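홈 | 산업 | 소재·화학 | 환경 | 지역 | 기사제보 | 로그인

셀테넬, 던더 공장 백색 재생수지 입고 기준 변경… 7월부터 표면 오염 별도 판정

입력 25/06/2019 | 라니아 슈불 기자

재생수지 업체 셀테넬이 던더 공장에 들어오는 백색 폐플라스틱의 입고 기준을 7월부터 변경한다. 지금까지 '변색·오염' 한 항목으로 묶어 처리하던 외관 판정을 황변, 표면 긁힘, 이물 부착의 3개 항목으로 나누고 항목마다 처리 경로를 따로 두는 것이 골자다. 적용 대상은 생활용품과 소형 가전의 외장에서 나온 백색 및 미색 사출품이며, 투명 성형품과 필름류는 종전 기준을 그대로 따른다.

셀테넬에 따르면 기존 기준의 문제는 원인이 다른 변색을 같은 등급으로 내려보낸 데 있었다. 황변은 수지 자체의 산화나 난연제 분해로 생기는 경우가 많아 세척으로 회복되지 않는다. 반면 다른 물체와 마찰하면서 묻은 회색 또는 흑색의 자국은 대부분 표면에 머문다. 고무나 도장면에서 옮겨 붙은 물질이 얇게 남은 것으로, 분쇄 전 알칼리 세척이나 분쇄 후 마찰 세척으로 상당 부분 제거된다. 두 경우를 함께 저등급으로 분류하면 회수 가능한 백색 원료가 흑색 컴파운드용으로 빠져나간다.

공장 품질 담당인 헤더 달글리시는 "입고장에서 눈으로 보고 어둡다고 판단하면 전부 흑색 라인으로 보냈다"며 "흑색 라인은 카본블랙을 넣어 색을 덮기 때문에 한번 들어간 백색 수지는 다시 꺼낼 수 없다"고 말했다.

새 기준에서 판정은 6단계로 진행된다. 먼저 재질 표시와 근적외선 측정으로 수지를 확인한다. 다음으로 금속 삽입물과 고무 부품의 유무를 본다. 세 번째 단계에서는 세척 전 상태로 색차를 측정하고, 네 번째 단계에서 측정 부위를 용제로 닦은 뒤 같은 위치를 다시 측정한다. 두 측정값의 차이가 크면 표면 오염, 작으면 수지 변색으로 본다. 다섯 번째 단계에서는 라벨과 점착제 잔류를 확인하며, 마지막 단계에서 처리 라인을 지정한다.

측정 위치에 관한 규정도 신설됐다. 색차계는 측정구가 시료에 밀착되어야 값이 안정되는데, 사출품 외장에는 평평한 면이 많지 않다. 방사형 리브, 돌기, 통기 구조가 있는 부위는 그림자와 난반사 때문에 같은 수지라도 어둡게 측정된다. 개정 지침은 요철부와 구멍 주변을 측정 위치에서 제외하고, 가능한 한 곡률이 작은 매끄러운 면을 고르도록 했다. 곡면만 있는 시료는 파쇄편을 채취해 압착 시편으로 측정한다.

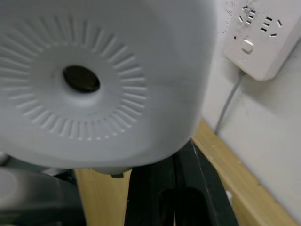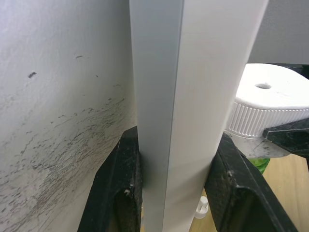

시험 방법의 검증은 시험기관 드로스틴이 맡았다. 드로스틴은 던더 공장 입고분에서 시료 100점을 채취해 기존 육안 판정과 새 판정을 비교했다. 시료는 폴리프로필렌과 ABS 두 종류로 한정했고, 폴리스티렌은 용제 세정 과정에서 표면이 녹을 수 있어 제외했다. 드로스틴의 예뇌 세케레시 책임연구원은 육안 판정에서 판정자 사이의 불일치가 가장 컸던 구간은 심하게 오염된 시료가 아니라 옅은 자국이 넓게 퍼진 시료였다고 설명했다. 점 형태의 짙은 오염은 판정자 대부분이 표면 부착물로 인식했으나, 희미한 줄무늬는 수지 내부의 흐름 자국이나 변색으로 오인하는 사례가 있었다.

세케레시 책임연구원은 용제 선택이 결과에 영향을 준다고 덧붙였다. 이소프로필알코올은 두 수지에 모두 쓸 수 있지만 오래된 점착제에는 효과가 약하다. 아세톤은 점착제를 잘 녹이는 대신 ABS 표면을 손상시킨다. 개정 지침은 현장에서 사용할 용제를 이소프로필알코올로 통일하고, 닦는 횟수와 하중을 고정했다. 점착제가 남은 시료는 용제를 바꾸지 않고 다섯 번째 단계로 넘긴다.

긁힘은 별도로 취급한다. 마찰 자국과 달리 긁힘은 수지가 실제로 파인 상태여서 세척 후에도 외관이 회복되지 않지만, 분쇄와 압출을 거치면 원료 품질에는 영향이 거의 없다. 문제가 되는 것은 파인 홈에 미세한 오염물이 박힌 경우다. 이 오염물은 마찰 세척으로도 남아 압출 단계에서 흑점으로 나타난다. 셀테넬은 이런 시료가 많은 입고분에 대해 용융 여과망의 교체 주기를 줄이기로 했다. 여과망이 막히면 압력이 오르고 수지의 체류 시간이 길어져 황변이 새로 발생하기 때문이다.

운송 단계의 요건도 일부 바뀐다. 던더 공장 입고 물량을 운송하는 히자지는 백색 사출품을 흑색 고무류 및 타이어 부산물과 같은 적재함에 싣지 않기로 했다. 히자지의 엘리 파쿠리 운영부장은 "운송 중 진동으로 생기는 마찰 자국이 입고 판정에 영향을 준다는 지적을 받아들였다"며 "적재함 사이에 칸막이를 두는 방식은 검토했으나 하역 시간이 길어져 채택하지 않았다"고 밝혔다. 혼적 금지에 따른 배차 조정은 7월 중 마무리할 예정이다. 운임 조정 여부는 공개되지 않았다.

공급업체에는 유예 기간이 주어진다. 새 판정에서 등급이 내려간 입고분은 9주 동안 종전 단가로 정산하고, 등급이 올라간 입고분은 시행일부터 새 단가를 적용한다. 이의가 있는 공급업체는 보관 시료의 재측정을 요청할 수 있으며, 재측정은 드로스틴이 수행한다. 재측정에서 판정이 유지되면 비용은 신청한 업체가 부담한다.

가전 외장을 해체해 납품하는 업체들은 대체로 수용한다는 입장이지만 작업량 증가를 우려하는 의견도 있다. 해체업체를 운영하는 할라 비타르 대표는 "라벨 제거까지 납품 조건에 들어가면 소형품은 손이 더 가는 만큼 단가가 맞지 않는다"고 말했다. 이에 대해 셀테넬은 라벨 잔류는 판정 항목일 뿐 반입 거부 사유가 아니며, 잔류 면적이 큰 시료는 점착제 제거 공정을 거쳐 백색 라인에 투입한다고 답했다.

셀테넬은 폴리스티렌 백색품에 대한 기준은 이번 개정에 포함하지 않았다. 용제 대신 계면활성제 수용액을 쓰는 방법을 시험하고 있으며, 결과가 나오는 대로 부속서 형태로 배포할 계획이다. 개정 지침 전문은 공급업체용 자료실에 게시됐다.

댓글

파쇄공
압착 시편 만들 때 프레스 온도를 얼마로 하는지가 빠져 있네요. ABS는 온도 높으면 시편 만들다가 누래집니다.

greenpellet
파쇄공 님, 부속 시험법에 수지별로 표가 따로 있습니다. 자료실 두 번째 파일이에요.

해체19년차
소형품은 비타르 대표 말이 맞습니다. 라벨 떼는 시간이면 나사를 다 풉니다.

모래내
혼적 금지는 진작 했어야죠. 흰 거 실어 보내면 도착해서 회색이라고 등급 깎이던데.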